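The Bed Is Not a Shelf
By Araba Nutsugah

Prenmont, October. Rain, radiator clanking, and I'm standing in Yurani Ospina's bedroom holding a stuffed fish. She has 109 plush toys. She knows the number, it's on a list inside the closet door, in pencil, with crossings-out.

"It was 52 when I moved in," she says. Then a shrug.

Grown-ups who keep soft toys used to hide them when company came. Not so much now. Ospina is thirty-one, does payroll for a bus company, and sleeps in a bed that has to be dug out every night. Bears go on the floor. Rabbits on the chair. In the morning it all goes back, or it doesnt, and by the weekend there's a path to the window and that's it.

So, the baskets. Her idea, four of them, plain white plastic with the little holes. Cheap. She tried fabric bins first and they slumped. Tried a net in the corner, the hammock kind, and it came down at two in the morning on top of her. Baskets hold their shape, air gets in, you can shove one under the bed with your foot.

The sorting is where it gets slow. Everything goes onto the bed, then you pick up one thing at a time and decide. Ospina does animals, food, people, and a last basket for whatever she can't place. Food is the one she's fondest of. Dumplings, a fried egg, a slice of toast with a face. And the durian, yellow lobes like two small pillows, a shaggy white husk, a stubby brown stem. It goes into the basket last so it doesn't get squashed.
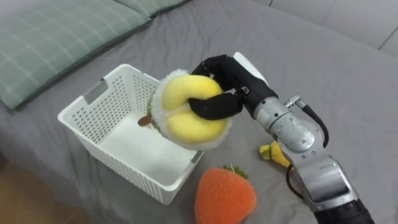 What to keep, what to pass on

Ignacio Cordero runs Notik, a secondhand toy shop two streets over, and he has opinions. Keep the ones you'd notice missing. Wash before you give anything away - pillowcase, cold, knotted at the top, low spin. Long fuzzy stuff gets brushed while it's damp, a pet brush is fine. No dryer. He has seen what a dryer does to fake fur and would rather not discuss it.

Missing eyes are not a reason to toss something, he says, people come in looking for exactly that. Musty smell, yes. Stuffing gone to lumps, maybe, depends how handy you are with a needle.

Ospina gave up eleven on the day I visited. Took most of an afternoon. A giraffe went in the bag, came out, went back in. The fish I'd been holding stayed, I think becuase I'd been holding it.

She keeps the baskets low, lids off. Tried lids. Forgot what was in there and bought a second octopus.

By six the bed was clear enough to sit on, and we had tea.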